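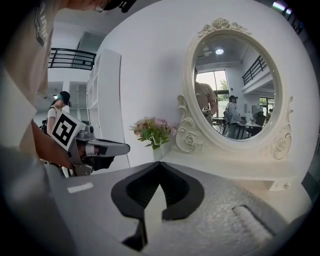

The white dressing table with the flowers and the oval mirror, second gripper on the left with its marker card.

Hotik Forum > Student projects > Manipulation
Thread: Mirror in the workspace, keep it or cover it?

ludi_poulain
28 June 2022

Hello all,

I write for our course group at Hovetholm. We are 6 students and the project is two-handed tidying of a dressing table. We do not have the arms yet, they come in the autumn, so now we only record demonstrations with the hand-held grippers. There is a camera on each gripper and a marker card on each gripper, so that one camera can see where the other hand is. The photo on top of this post is from the right gripper.

My question is about the mirror. We have 1,153 demonstrations recorded until now, and when we run them through the Gralari pipeline, many of those at the dressing table are rejected for "trajectory jump". At the other tables in the same room we have almost no such problem. Half of my group says to put a sheet over the mirror and repeat. The other half, with me, says that a dressing table without a mirror is not a dressing table, and a robot which learned only with the sheet will be confused on the first day in a real bedroom.

What do you think? I must tell the supervisor what we do before the end of the week.

Ludivine Poulain

bramblefoot
Reply 1

Cover it. I am sorry for the short answer, but with a mirror this size you are giving the tracker a second room to look at. In the oval I can see a window, a ceiling light, a piece of the railing and a person in the same beige T-shirt. Every one of these has nice corners, and the tracker loves corners. It will place them several meters behind your wall.

A map with points behind the wall is not a small problem. When you move slowly it seems fine, then you turn the wrist and the position jumps.

Do the recordings again with a matte cloth, and be happy.

ludi_poulain
Reply 2

Thank you. But the points behind the wall are consistent, no? If the mirror does not move, then the reflected window is in a fixed place, just a false one. I read that a flat mirror gives a virtual room that is geometrically correct. So why should the tracker be disturbed by it?

bramblefoot
Reply 3

For the window and the railing you are right, I wrote too quickly. A flat mirror that stands still gives static virtual points.

The trouble is everything that moves. The person moves, and his reflection moves too. The gripper itself appears in the reflection. These are not static and they fill a good part of the oval when somebody leans close to the table. Also, if somebody pushes the mirror by a few millimeters during the task, the complete virtual room swings.

getse_q
Reply 4

Hello from the Tawfik club. We are a high school team, so please take my opinion with care.

We had the same type of problem in May with a glass cabinet. What helped us was to make a mask. You draw by hand a polygon on the area of the glass in a few frames, and the tracker ignores the features inside it. It was boring work, but the demonstrations stayed and we did not have to repeat them. The images for the training are not masked, only the images for the tracking.

So maybe you can keep your mirror and still have good trajectories.

Getsemaní Quezada

oldservo
Reply 5

I would like to ask about the marker before we accuse the tracker of everything. There is a small marker on the reflected gripper too. Does your detector accept it?

A reflected pattern is left-right inverted. With a well-made dictionary it should not decode as a valid tag at all. But I have seen students who print their own patterns, or who use a very small dictionary with all error correction turned on, and then sometimes the inverted one decodes as a different ID. If this happens, your "other hand" is suddenly inside the mirror and you get exactly a jump.

Please check in the log if the jumps are in the camera trajectory or in the relative pose between the two hands. They are different problems, and the message from Gralari is the same for both (I complained about this already in another thread).

ludi_poulain
Reply 6

This is a very good question and I am a bit ashamed that we did not separate them. I look tonight.

About the pattern: we use the standard dictionary, we did not print our own. The error correction I do not know, it is in a config file that we received from the group of last year.

mikkel_tt
Reply 7

"A config file that we received from the group of last year" is the beginning of every sad story in this subforum.

I will disagree with getse_q a little. Masking by hand is fine for a small number of recordings. For more than a thousand it is not reasonable, also not if only a part of them is at the dressing table, because the camera is on the hand and the mirror is in another place in every frame. You would need to train something to find the mirror, and then you have a second project inside your project.

getse_q
Reply 8

mikkel_tt, it is true that we had very few recordings. But you do not need to do it in every frame. If the camera poses are good for the first seconds, you can place the mirror one time as a plane in the map and project it into all the frames. We did it like this for the cabinet. It fails if the poses are already bad, I agree.

mikkel_tt
Reply 9

Okay, the plane is a good idea, I did not understand it from your first post. For an oval with carved roses around it I would take a simple ellipse and make it a bit too small, because the ornaments are useful. Carved white on white is not much contrast but the shadows should give something.

In general I worry about this corner of the room even without the mirror. White wall, white shelf, white table. The flowers are maybe the best texture in the picture. If you cover the mirror with a white sheet you make it worse! Take a cloth with a pattern.

bramblefoot
Reply 10

Yes, I should have said so. Matte, and with a pattern. And fix it with tape so that it does not hang free.

ludi_poulain
Reply 11

I have the results from the logs, thank you for waiting.

I took the rejected demonstrations from the dressing table and sorted them. Most of them have the jump only in the relative pose between hands. The camera trajectory is smooth there. A smaller part has the jump in the camera trajectory, and these are nearly all with the person leaning far over the table.

So oldservo was right to ask. In the config file the error correction was at the maximum. And there was a second surprise: the maximum marker distance was not set at all, so a tag that is found deep "inside" the mirror was accepted without any question.

With lower error correction and a distance limit, many of the rejected ones pass now. I do not want to give a number before we check them by eye.

oldservo
Reply 12

Good. Please also be careful with the tilt. In your photo the card is tilted at an angle, and near the border of such a wide lens the corners are less exact. A flat marker seen from a bad angle can have 2 possible poses which both fit well, and the solver flips between them. This looks like a jump too, and no mirror is needed for it. Plot the rotation, not only the position. If you see it switch back and forth between the same two values, then it is the flip.

bramblefoot
Reply 13

I still say to cover it for the new recordings. You found one error in the settings, fine, but the leaning problem stays. Why fight with it when a cloth costs nothing?

ludi_poulain
Reply 14

Because the task has the mirror in it. In one of the 3 sub-tasks the person must move the vase away from in front of the glass. If there is a cloth, the camera images show a cloth, and the policy learns with a cloth.

I understand your argument for the tracking — it is only that the tracking is not the purpose of the project.

bramblefoot
Reply 15

A policy trained on wrong trajectories will not move the vase either. But I accept that it is your table and your grade. Do half and half, and compare.

getse_q
Reply 16

I also like half and half. It gives you a nice chapter for the report.

Ludivine, can you share the script for the sorting of the rejected ones? We have the same message from Gralari for our drawer recordings and we never looked which part makes the jump.

ludi_poulain
Reply 17

Yes, of course. I must first remove the paths with our names in it, then I put it in the files section.

The decision of the group is: the old recordings we process again with the corrected config, the mirror plane we try on the leaning ones, and for the new recordings every second session is with the patterned cloth. The supervisor said yes, but he wants the rotation plots from oldservo before we record more. I will post them in this thread when they are ready.

mikkel_tt
Reply 18

And please write in the config file who changed it and why. For the group of next year.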